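Lorden Municipal Council crisis

2 min read
Print | E-mail

The Lorden council crisis was a dispute over who ran the town of Lorden, in the district of Zamora, during the spring of 2015. It began in May, when the governing Ultgate List lost its majority after a budget vote and declined to notice. For several weeks the town had two mayors, both of whom signed the same parking permits.

The council has 39 seats. Oskari Kallio, mayor at the time, held that an absent member counted as a supporter unless he wrote in to complain. His rival, Roscoe Begay of the Tirnow Union, was elected mayor by his own side in a school gym, the council chamber having been locked. Kallio called this a basketball practice with speeches.

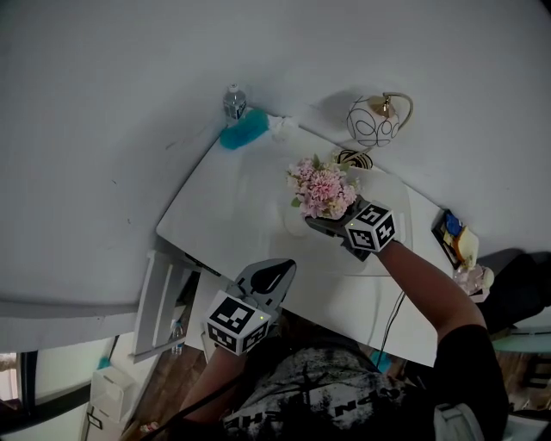

Who was the legal mayor during the dispute?
Kallio was, up to the ruling of the district court, which found the gym session had been called without proper notice. The court also ordered a new election, so neither man enjoyed the ruling for long.

The vote was held on Sunday, June 21, 2015. Begay's party won by 40 votes and Kallio demanded a recount, which raised the margin by 3. He conceded in a letter addressed to "the acting tenant of my office."

Permits signed by both mayors remained valid. The locks on the chamber were changed twice that summer, and the bills were still being argued over when the next budget came up.

Comments (3)

tirnow_reader: The gym roof leaked during the speeches. Should be in the article.

M.K.: My permit has both signatures and I still got a ticket.

Old Zamora: Begay was no better on the roads.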